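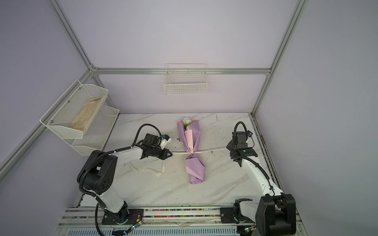

Nakier Student Robotics Project
Progress report to the Virnen Fund, second half of the grant year
Submitted 27 June 2018 by Noura Geagea, project lead

Summary

The grant supports a student project in which teams program a pair of robot arms to do tasks that take two hands. Since January the teams have moved from single-arm exercises to work on soft objects. The main task this term is handling a wrapped bouquet with a ribbon. We are on schedule with the arm work and behind on the written materials.

Work completed

The four teams have all finished the basic course on joint limits, wrist cameras and safe stops. Each team then chose a part of the bouquet task. Team Aven has the ribbon, Team Buckley has the lift, and the other two share the approach and the release.

Students logged 2,437 practice runs this term. They record each run on a shared sheet with the start position, the operator and a short note on the result. Sorcha Heffernan checks the sheet every week and returns entries with missing notes.

For the lift, the bouquet is held upright toward the back of the table with one gripper on each side of the lavender paper. Team Buckley asked to keep the ribbon lying loose on the table during this step so that the two parts of the task can be worked on separately.
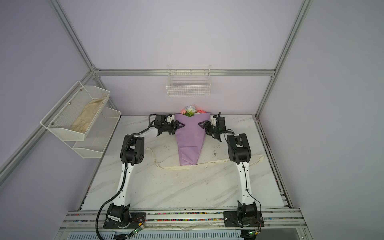
Problems and changes

Paper wrapping wears out faster than we planned for. We have moved $380 from the travel line to supplies to cover replacement paper and ribbon, as agreed by phone with your office.

The student handbook is 3 weeks late. The chapter on gripper settings had to be rewritten after the teams changed how they close on the paper. Sorcha has the new draft and the students are reviewing it.

Next period

The teams will join their parts into one full run and present it at the fall open day. We will send the handbook and the complete run log with the final report.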